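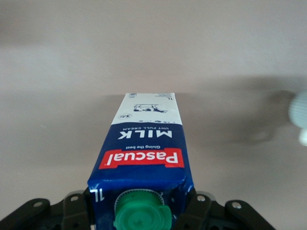
Carton of Pascual full cream UHT milk, lying on its side

From: Maiara Sales
To: Mumport owners list
Subject: Re: Reservation fee for the Furtado flats

Hello all,

I read the message from Ravel two times before answering, so that I do not say something wrong. I copy the part I want to answer:

> The agent told us that the reservation fee is not returned if we
> change our mind after 48 hours. We have seen only the floor plan
> and the price list. The mortgage offer is not ready before March.
> Is it normal to pay now? Has anybody on this list bought in the
> first phase, and did you get the price you reserved?
> Ravel

I bought in the first phase, on the Drellalitz side, a flat with 2 bedrooms on the third floor. I can tell you how it went for me, but please check your own paper, the form for the second phase can be different.

In my form there were two dates. The first was the end of the 48 hours, and until then I could cancel with an email and receive all the money back. The second was the date for signing the contract. Between these two dates the fee stayed with the seller if I left by my own decision. But if the bank refused me, they had to return it, minus the administration cost. This was written on page 3, in the small letters under the table, and the agent did not mention it when we spoke. Ask for that page before you pay anything. If your form does not have this sentence, ask them to add it. My neighbor did this and they agreed the same afternoon.

About the price: yes, I paid the price that I reserved. What changed was the parking. In the price list it looked included, and in the contract it was a separate line. I was quite angry, and after many emails they gave me a discount on it, but I did not get it for free. So please look if your list says "with parking" or "parking available". For me these sounded the same, and they are very different.

One more thing is the deposit. After signing I had to pay 10 percent, and the bank needed longer than I expected to move the money from my savings account. If your savings are in an account with a notice period, give the notice early.

I cannot say if you should reserve now or wait for the mortgage offer. With the sentence about the bank in the form I would feel safe enough. Without it I would wait, even if the flat with the better view goes to another person – there were still flats for sale in my building when I moved in, also on the high floors.

If it helps, I can send you my form with the personal details removed. Write to me directly and not to the list, as attachments are too big for some members.

Does anybody know if the service charge for the second phase is already fixed? Ours went up after the first year and I would like to compare.

Kind regards,
Maiara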